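Forums > Robots & Automation > Visits, Shows and Open Days > Skesico open day at Plallholm, who else went?

Skesico open day at Plallholm, who else went?

marrowbone_jen
I meant to write this up the same evening and then life got in the way, so forgive me if the order of things is a bit muddled. My brother-in-law and I drove over to Plallholm for the Skesico open day in July, the one mentioned in the shows thread (thank you to whoever posted that, I would have missed it completely!). I run the produce department in a mid-sized grocery store and have been stacking vegetables for most of my grown-up life, so I went in with opinions, as you can imagine.

You sign in downstairs, somebody gives you a sticker with your name on it, and then you go up to the demo room, 800 square feet according to the sign by the elevator. They have a little grocery corner set up in there and I loved it more than I expected to. Wooden stand, open bins, carrots with their tops on, cucumbers, sweet potatoes, tomatoes, lemons, and a great big tangle of long beans flopping over the front of their bin. It's all imitation, but somebody did it with care, and the bitter melons at the end made me laugh out loud because I have never once seen those at a trade event. The robot stands in front of the bins with a shopping basket and fills orders from a list. I stayed through two full rounds and had a good long look at how it carries the basket, which was my brother-in-law's big question on the drive over.

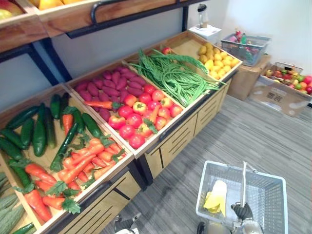
The produce corner, basket in the right gripper.

My first thought was that whoever stocked those bins has never worked retail, with the sweet potatoes and tomatoes sharing one and the cucumbers and carrots in another. Then Cornel Cozma, who was running the afternoon demo, told us they mix them up on purpose so the robot has to choose and can't just reach into a bin and take whatever is on top. Well, fair enough. I have customers who can't manage that.

Anyway, a lovely afternoon, coffee was decent, and everybody on staff was happy to stand and talk for as long as you liked. Did anyone else make it? I'd especially like to hear from people who know the technical side, because I surely don't.

drumlin44
Went to the morning one. Glad you had a nice time, but I came away less impressed than you did. It's slow. I watched it hover over the tomatoes long enough to finish a granola bar. And plastic fruit doesn't bruise, doesn't roll the same, doesn't have a sticker or a wet spot or a soft side. I asked when they were going to try real produce and got a friendly answer with no date in it.

marrowbone_jen
I'll give you slow! But I've trained a lot of sixteen-year-olds, and I start them on things that can't be ruined too. You would not hand a new kid the ripe peaches on the first morning. I'd want to see real fruit before I spent a dime, sure, but I didn't feel cheated.

pelhamite
I was in your group, Jen, I think I was the one in the green rain jacket who kept asking about the basket handle. I do maintenance on packaging lines, so the fruit mattered less to me than the hardware. What I wanted to know was how the thing copes with holding a basket in one hand and picking with the other, because a basket on a swinging handle is a miserable thing to aim at. Cornel was patient with me about it. He said the two arms are planned together and that they spend more hours on the basket than on all the vegetables combined. I believed him. Anyone who has tried to drop a part into a moving tote would believe him.

He also told us their goal for the summer is 1,000 picks in a row with no person stepping in, and he was open about not being there yet. I asked how close and he just smiled and went to get more coffee. I have worked with that smile, it means "ask me in the fall."

drumlin44
That's the sort of number I wish they'd put on the wall. If they'd had a board up with picks and misses on it I would have forgiven the speed. Kiss did that at their open house last year and it was the best thing in the building, people stood around it like it was a ball game.

marrowbone_jen
Oh, I like that idea a lot. Put it on the feedback card, they had a whole stack of them by the door!

pelhamite
One more from me and then I'll quit. They let us get in close on the wrist side between rounds, with the robot stopped, and that was the part I drove there for. The finger pads are beige with little holes in the face, and I spent a long while asking what they're made of and how often they get swapped. The answer was that they change them whenever they look tired, which is how we do it too, whatever the manual says. What bothers me is bulk. There's a lot of gripper to bring down over a basket, and once you've got a few items in there you have to find a gap for the fingers as well as for the thing you're holding. I'd love to see it with a basket that's nearly full, on a list with five or more items.

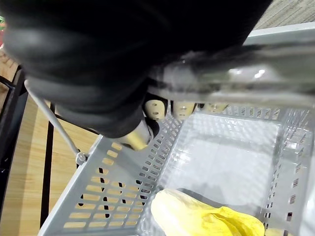 tansy_overholt
Speaking as somebody who packs online orders for a living, a nearly full basket is the whole job. The first few things are easy, you could throw them in from across the aisle. It's when you have to tuck a bunch of greens in beside the eggs without leaning on anything that you earn your pay. Did they show anything about what order it picks in? Heavy things first, soft things last? We get that drilled into us from day one and it saves more fruit than careful hands ever will.

marrowbone_jen
Tansy, I wish I'd thought to ask! On the rounds I saw it just went down the list as written, I'm fairly sure. My brother-in-law says one of the younger staff mentioned sorting the list by weight as something for later, but he also says he was mostly looking at the cookies, so take that for what it's worth.

drumlin44
It went down the list as written in the morning too. I'll soften a little and say I'd go back. If they do another one with real produce I'll bring my own tomatoes and they can have a try at those.

gus_at_the_depot
Couldn't make it, so thanks for the write-ups, everybody. Does anyone know if they take groups outside of the open day? I have a few folks at the depot who would get a kick out of it, and a couple who are nervous about the whole subject and might feel better for having stood next to one.

pelhamite
Gus, they do. Ask at the front desk and they'll put you on the list. Go for the late slot if you can, it starts at 4 and the crowd has thinned out by then, so you can hang around and ask things. And bring the nervous ones, definitely. One of the ladies in our group hardly said a word for the first half, and by the end she was arguing with Cornel over where the lemons ought to go.

marrowbone_jen
She was right about the lemons, too. You don't put them in with potatoes, I don't care how clever your robot is!

Related threads
Drudis showroom tour: worth the drive?
Kiss open house, the scoreboard and everything else
Soft finger pads, how long do yours last?
What to ask at a demo when you're not an engineer
Two-arm picking, notes from a line mechanic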